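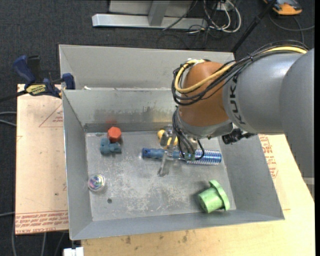 KUKA arm over the gray bin, yellow cable looped round the wrist.

31/05/2024

Nettle root extract, batch 2, and I'm in a much better mood than I was after batch 1! The first lot came out of the rotary evaporator like old chewing gum, and I spent most of a morning scraping it off the flask with a bent spatula. This time I dried the root properly before grinding (oven on low, door propped open with a cork) and the powder went through the fine sieve without clumping.

Soaked 200 g of powder in 70% ethanol, lid on, shaken whenever I walked past. Filtered through cotton first, then paper. The filtrate is a nice weak-tea brown and smells like a wet hay barn. Final yield after drying was 18 g, so 9 percent, and I'm happy with that. The January batch gave less, but that root was from the Punov supplier and had been sitting in a paper sack for goodness knows how long. The new stuff is from the Entwistle plot, dug after the tops died back and kept cold. Voucher sheet is in the herbarium cabinet under 3262, please don't refile it under the common name again.

Ran a quick TLC against the old extract. Same main spots, but the old one has a smear near the baseline that the new one doesn't. Could be breakdown products, could be me overloading the plate (I do have a heavy hand with the capillary). I'll run it again with half the amount before I say anything about it at group meeting.

Also started the enzyme inhibition test on the Tratska plate reader. First pass was a mess: the extract has enough color of its own to push up the blanks. I've added a row of extract with no enzyme so we can subtract it, and the numbers settled down nicely after that. Still a bit of cloudiness in the two strongest wells. I think the extract is dropping out when it hits the buffer, so next time I'll try a touch more DMSO and put the same amount in the controls.

Everything is typed up in Noterik except the TLC, which I still have to trace.

To do: more silica plates (we're down to the chipped ones), fresh buffer, label the brown bottles on the second shelf. The dried extract is in the desiccator, left side, foil on top. Leave the foil on, it soaks up water like crazy.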